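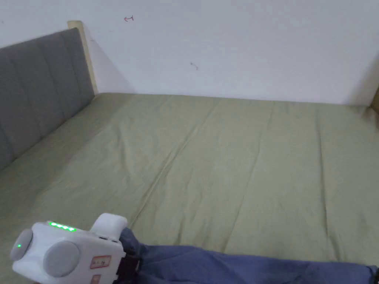

Which version of Hunwood should we be subtitling from, the festival cut or the one that went to theaters in August? The theatrical one. It is the only version with a locked soundtrack, and every timing file we have from the distributor was made against it.

Print this message | E-mail this message

From: Zuzanna Czarnecka
To: subtitles list
Date: 14 December 2023
Re: Hunwood, reel breaks and song captions

Leilani Dunleavy wrote:

> I have now been through the first two reels of Hunwood with the
> timing file that Barbara sent around. The dialogue lines sit well
> up to the wedding song. After that everything is late, by the same
> amount each time, until the reel ends. Then it is fine again.
>
> I don't want to move several hundred lines by hand if this is a
> known problem. Is my copy wrong or is the file wrong?
>
> Second point. The songs are captioned in the dialogue track with no
> marking at all. On Ellow we put them in italics with a note at the
> start. Do we do that here? The director's office asked for
> "everything the same as Ellow" but I am not sure they have looked
> at Ellow lately.
>
> Third, the hero's catchphrase. I have found it translated four
> different ways and I would like a ruling before I go any further.
>
> Leilani

Taking these in order.

1. The offset

Your copy is fine and so is the file, as far as each goes. They were made from different reels. The festival print of Hunwood has a longer wedding song, with an extra verse for the second lead. The verse was dropped for theaters, and the reel was rebuilt with a short pad at the end so that the total length would still match the printed sheet. Barbara's file was timed against the festival print for reel two only. The other reels were timed later against the theatrical print, and that is why the fault clears at the reel break.

The correction is a single shift. Select from the first line after the song to the last line of the reel and pull the whole block earlier by 515 frames. Don't stretch it. I tried a stretch first and it spoiled the car chase, where the lines are short and any drift shows at once.

The lines of the dropped verse must come out before you shift, or they will pile up on the dialogue in the courtyard. Delete them and renumber. After renumbering, the full file should hold 1,912 lines. If you get any other number, stop and write to me before saving over anything.

Czesław Grabowska ran the same correction on the German file last week and reports that it holds to the end of the reel. He found one line in the courtyard that was late by itself — the aunt's, where she asks about the keys — and fixed it by ear. Please check yours.

2. Songs

Italics, yes. The opening note, no. Ellow used the note because three of its songs were sung by a character who was off screen, and the audience at the test showing took them for narration. Hunwood has no such case. Everyone who sings is standing in front of us.

What I would ask for instead:

Caption the full first chorus. Caption a repeated chorus only if the words change. In the title song they do change on the third pass, when the hero swaps his own name for his brother's, and the plot depends on it.

Leave out the nonsense syllables. Badawi had them spelled out and it was tiring to read.

Keep to two lines, and let a song line stay up for the length of the musical phrase, even where that is longer than our usual limit. A line that vanishes while the singer is still holding the note looks like a mistake.

Rhyme is not required. Nayara Trindade has rhymed the Portuguese and it reads well, but she had ten days for six songs and you have had far less. If a rhyme falls into place, keep it. If it pulls the sense off course, let it go.

3. The catchphrase

I counted the same four versions you did. They are "Ask me tomorrow," "Come back tomorrow," "Tomorrow, then," and, once, in the hospital, "See you."

The ruling is "Ask me tomorrow" throughout. It was used in the trailer, so part of the audience will arrive knowing it. It also has to work in the last scene, where the girl says it back to him, and neither of the next two does. "See you" was a space-saving choice in a crowded shot and there is room for the longer line if you drop the nurse's "Sir" before it.

One warning. In reel four the villain says something very close to the phrase, but it isn't the phrase. The verb is different and he is being polite to a banker. Please do not make it match. The early English file did, and a reviewer then built a whole paragraph on the villain mocking the hero, when the two men haven't met at that point in the story.

4. Other matters

Names. We use the spellings on the end credits and not those on the poster. The poster drops a letter from the village.

On-screen text. The letter in reel three is shown for some 10 seconds and is readable for perhaps half of that. Caption the first sentence and the signature. The middle of the letter is read aloud in reel five, and giving it away early hurts the scene.

Swearing. Same scale as Badawi. The police station scene goes one step milder in the airline file only. Do not carry that change into the main file. It happened last time and took a day to undo.

File format. Grallach will accept only the plain text export. Their intake rejects anything with color tags, and it does so without an error message, so the file just sits there. If you have been using color to tell the twin brothers apart in your working copy, strip it before delivery. A dash at the start of the line is enough where both of them speak.

Line breaks. Break before a conjunction where you can, and never between a title and a name. I found "Inspector" alone at the end of a line in several places.

Barbara Górecki is rebuilding the reel two file now with the shift already applied. If you have not started the correction, wait for hers. If you have, carry on with your own and compare the line count at the end. I don't want two people's half-shifted files merged by a third person.

The reel six audio is still temporary. The fight on the roof will be mixed again and there may be a few shouted lines added, mostly names. Time the reel as it stands and leave the numbering open after the roof.

Zuzanna

0 shares | 4 comments
Print this message | E-mail this message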